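Setting a Fall Table for Little Ones
24 May 2018

I know, I know, it's only May, but I do my September planning early, while the craft bins are still where I can find them. We have 19 coming to the harvest lunch in Vetville this year, a good half of them under seven, so I've been thinking hard about the children's table.

My first tip is to use plain colored plastic and let one or two small things do the decorating. A turquoise mug, a lavender plate and a little striped pumpkin look so cheerful on a white top, and you don't need a cloth at all (which somebody small will only pull off anyway!).
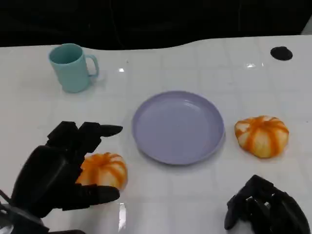 Now, about keeping a glossy white table nice. Wipe it with a soft cloth and a drop of dish soap, then go over it again with clean water and dry it straight away — that last step is what gets rid of the streaks. Please don't use a scouring pad. I did once, years ago, on my mother's table, and the dull patch is still there.

Put the mug up and to the left if the child is left-handed, with the handle turned toward the middle of the place, and swap it over for everyone else. Mini pumpkins go beside the plate and never on it, or you'll be moving them all when the food comes out. If yours are the real kind, wipe the bottoms first, as they can leave a mark. 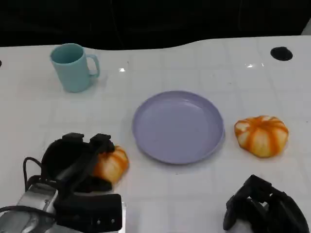 Yeo wrote in to say that plastic mugs hold on to the smell of cocoa, and that a spoonful of baking soda in warm water, left overnight, takes care of it. Vulent adds that the same soak works on lunch boxes, but the lids need a good rinse afterward.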